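Kutside brings back the patterned wall, and asks Arkstead to be brave about it

ARKSTEAD, October. Kutside, the wallpaper and surfaces studio, today opens its new sample room to the public, along with a range of patterns that its founders describe as "not for people who are selling up in the spring".

The range is called Zamani. It arrives after a decade in which British walls have mostly been the colour of porridge, and it takes the view that porridge has had a fair run. There are pinks, several greens, a mustard that caused arguments, and a great many spots.

"We kept visiting houses where the owners apologised for the one interesting room," said Soudabeh Mohammadi, who founded the studio with Bijan Farahani. "It was always the downstairs loo. You would walk through acres of beige and then find parrots over the cistern. We thought the parrots deserved a hallway."

Farahani, who handles colour, takes a sterner line. "Animal print has been treated as a joke for as long as I have been in the trade," he said. "Put it in a pale pink and it behaves very well. It hides scuffs, it forgives a wonky ceiling, and guests stop talking about their extensions."

Zamani is sold by the roll and as panels, with 2 weights of paper and a wipeable finish for kitchens. A companion range of tabletops and worktops, Basine, covers the stone patterns, from a polite off-white to browns you could lose a biscuit on. Customers are encouraged to try the two together before deciding that they clash. The studio's position is that clashing is mostly a matter of nerve.

The new room holds over 3282 samples, which visitors may borrow for up to 100 hours. Kutside arrived at that figure after finding that a long weekend was too short for most couples to agree and a full week gave them time to change their minds back.

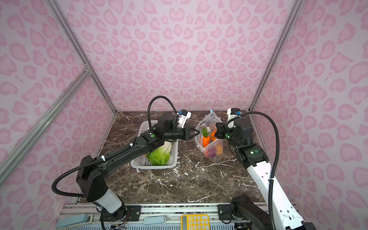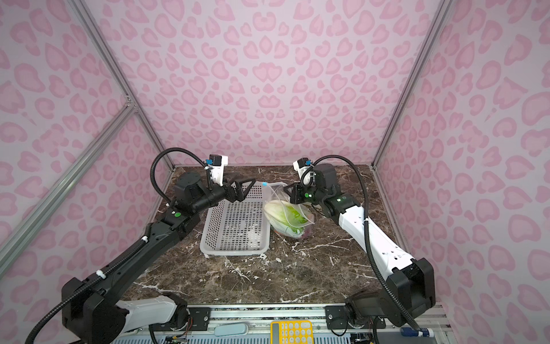
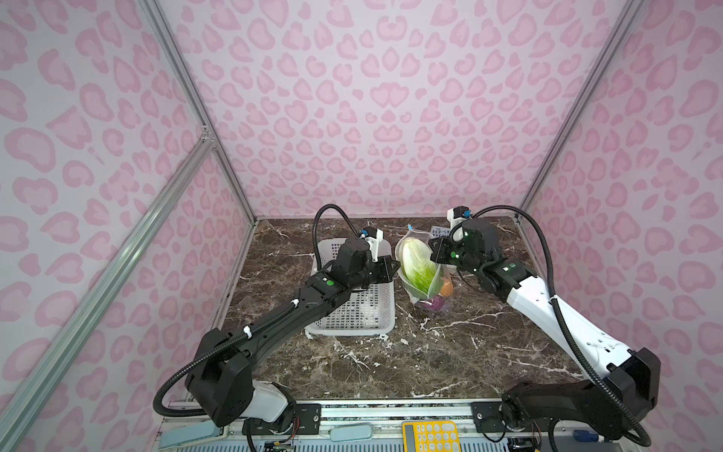

Leopard spots in pink, with a dark brown marble pattern.

Visitors with a difficult room can book a free half hour with Visitación Villalobos, the studio's pattern adviser, who asks only that they bring a photograph taken in daylight and leave their paint charts at home. Kalliopi Tzanetos will run hanging classes in the evenings from 6.30pm, covering corners, sockets and what to say when the last strip does not match the first.

The sample room is open from 10am, with tea. Press samples and interviews can be arranged through Shahab Babaei at Kutside, who would like it known that his own flat is still magnolia and that he is working on it.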